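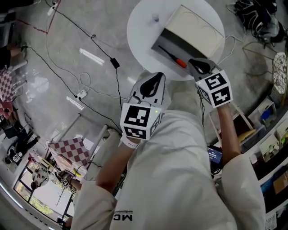

Susura Side and Work Tables

The Susura range consists of small occasional tables for studios, laboratories, training rooms and shared offices. It is supplied to institutions by Dredberg and may be ordered in two forms.

Susura Round has a circular white top and is intended for light bench work, such as opening a housing or setting out hand tools.

Susura Square is a low side table with a glass top and a lower shelf. The shelf may be used for manuals, chargers and other items that would otherwise occupy the work surface. 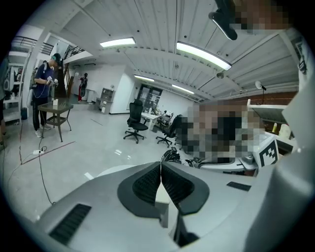 Square side table with smoked glass top, dark metal frame and lower shelf.

Care
Tops should be wiped with a soft damp cloth. Abrasive pads must not be used on glass. Power strips and cables should be kept clear of the table legs, and tables must be lifted when moved.

Ordering and delivery
Tables are packed singly. Orders of 8 or more are delivered on one pallet. Deliveries are made on Tuesday by Ghasemi, and a signature is required.

Guarantee
Frames and tops are guaranteed for 365 days from delivery. Replacement glass may be ordered separately through the Flova spare parts service, quoting the order number.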